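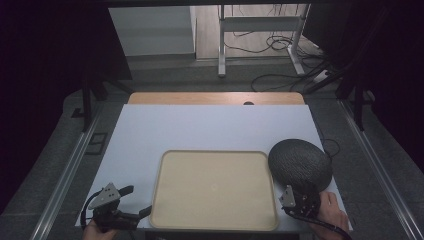 ## 4. Sowing your first microgreens

Now the fun part! Your Firnell kit makes 6 sowings, so don't fret if the first one comes up patchy.

1. Soak one Coste fiber mat in 450 ml of cool water until it stops bubbling.
2. Lift it by two corners, let it drip, and lay it flat.
3. Scatter the seed thinly (radish is wonderfully forgiving!).
4. Mist well and cover for two nights.

**Note:** Peas and sunflowers need a soak of their own first. See section 7.

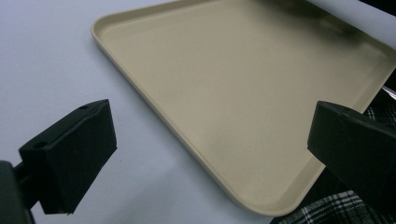

Watering gets easier once the roots have found their way down, and you can stop misting from the top. Any shallow tray will do for this stage – a plain beige one with a low rim and rounded corners, say – as long as the mat lies flat on the bottom. Pour in at one corner and let the mat drink!

**Caution:** Never let water stand above the mat overnight. Pea shoots rot fast.

5. Uncover when the sprouts push up the lid, and move them into bright light.
6. Snip just above the mat when the first leaves open wide.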